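Ticket 696
Product: Cadach photo backup
Opened by: Nazma Patwary
Handled by: Subbarao Palaniappan, Istwood support
Status: Solved

Nazma wrote:
Hello, and thank you in advance for your patience with me! My backup gets as far as photo 32 and then sits there. I have restarted the laptop, moved it closer to the router (it's in the hall cupboard, don't ask) and left it running all through dinner, and it still says "Waiting for next item." Everything before that went up beautifully. 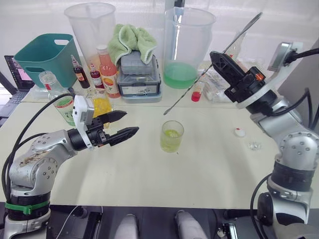

Attachment 1: two silver arms with black grippers

Subbarao wrote:
Hi Nazma, thank you for such a thorough note, it saved us both a good bit of back and forth. Your picture opens fine here, so please don't delete it! I think the trouble is the file name. Cadach gets stuck on names ending in a space, and yours does. Could you pause the backup, rename the file without that last space, and press Resume? Please give it 6 minutes before deciding it hasn't worked, as it likes to recheck the whole folder first.

Nazma wrote:
Well, I renamed it and went to make tea, and when I came back it had moved on to 36! Then it stopped again, and I very nearly wrote you a cross message, but I looked and there was another of those silly spaces. Fixed that one too and the whole folder is up now. Is there a way to find them all at once? The Kumarasinghe folder is next and it's a big one.

Subbarao wrote:
So glad to hear it! Yes, go to Tools, then Check Names, and tick "Trim spaces" before you start. I'll close this one, but do reply here if the next folder gives you any bother.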